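Do You Really Need a System for Toys?

28/02/2025

I have now read a whole shelf of decluttering books, and I am starting to think the people who write them have never stepped on anything in the dark.

The latest one wants me to sort everything in the playroom by type, then by color, then by how often it gets used. It suggests two weekends for this. After that comes the label maker, and after the label maker comes the shopping list, and I notice the shopping list is long. Matching baskets from Vondinen, a cube shelf called the Proldale, lids sold separately. The total came to more than we spent on the sofa.

The author says families who follow her method get back 90 hours a year. I would like to know who timed them. She also says the average child has 3,000 toys, and I couldn't find where that came from either – there is a notes section at the back, but it's mostly links to her own course.

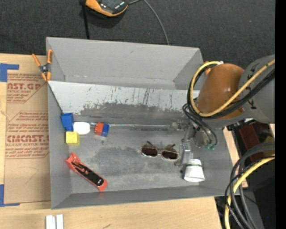

A few blocks in a plain gray bin.

We did try it once, when we lived in Clanedthorpe. I labeled everything. The labels were good labels. Within a month the puzzles were in the box marked ANIMALS and the animals were in the bathtub, and I was the only person in the house who minded.

So I'm sticking with big containers and no categories. Things go in, things come out, and cleaning up before dinner is quick enough that I can get the kids to do it without a speech. Maybe it looks worse than the books. I can live with that.

If somebody has kept up a color-coded playroom for longer than 100 days, write and tell me – but please say how old your kids are, and whether they're allowed in it.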